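I caught Celeste Troncoso at 7 in the morning, which she says is the only hour the bindery is quiet enough to talk. She had been up since five pressing endpapers and was in a terrific mood.

Celeste runs Bindness, a small shop in Vurnason that repairs family cookbooks. Only cookbooks! Bibles, photo albums and old atlases she sends across town to Findside, and they send her the butter-stained stuff. "I get the books people have loved to pieces," she told me. "The spine's gone, the pie section is held in with a rubber band, and somebody's aunt has written NO over a whole page. I can't wait to open the box, every time."

She started with her grandmother's binder, a fat brown thing of 485 recipes clipped from newspapers and the backs of flour bags. It took her most of a winter. The clippings had been glued down with something that had gone the color of tea, and she lifted them a corner at a time with a damp blotter and a lot of patience.

"I ruined 3 of them," she said. "One was the walnut cake. I still think about the walnut cake." 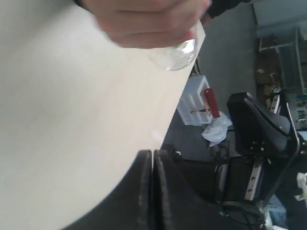
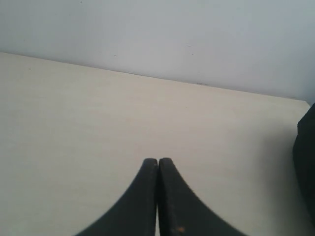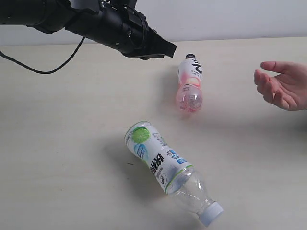
I asked how much she cleans off, and this got her going. Loose flour and crumbs get brushed out, and mold has to be dealt with. Grease she mostly leaves alone. "You can tell what a family ate by where the grease is. If I scrub that page I've thrown out the best part of the book." She had a customer in June who wanted everything bright white again, and they went back and forth for a week before settling on a clean copy to cook from and the original left as it was.

Her sewing frame is an old Berchtold that she bought from a retiring binder, and she talks about it the way other people talk about a dog. She uses linen thread, wheat paste she cooks herself, and thin Japanese tissue for tears. The tissue is so light that she holds her breath when she lays it down, and she showed me, cheeks puffed out, and then cracked up laughing.

More than 400 books have gone through the shop by now. Has she cooked from them? Of course she has, though she asks the owners first. A pickled plum recipe from a church booklet is on her stove every fall, and there's a potato bread she has tried over and over without getting it to rise properly.

"The card says 'flour till it looks right,'" she said. "Looks right to who? I'd give anything to stand in that kitchen for ten minutes."

For anybody with a falling-apart cookbook at home, her advice is to keep tape away from it. Put it in a flat box, loose pages and all, and don't try to sort them. The order they've ended up in sometimes helps her work out where they belong.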